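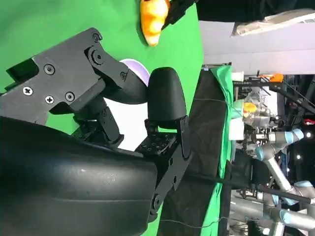

What changed in the grip controller this month? It now limits closing force by object class, and the planner waits for a contact signal before it lifts.

Search this diary Go

December 27, 2020
By Guilan Fang

Started on the bread roll. Dropped the force cap twice and reran.
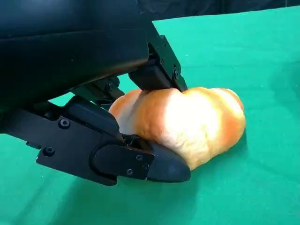
Both fingers on the roll.

Lingyun found 748 stale frames in the Trolludia log – a clock fault between the wrist and head cameras. Patched, not merged.

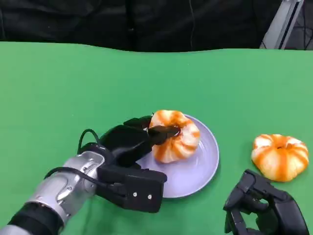
Left hand at the plate, second mandarin beside it.

The peeled fruit needs its own class. Segmentation still calls it a ball. Ximeng will relabel in March.

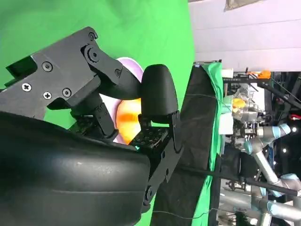 Wrist view, something orange in the middle.

Left 2 jobs running – seeds 825 and 2990. Ask Zhuoran about the rim grasps.

We use cookies to remember your settings. Accept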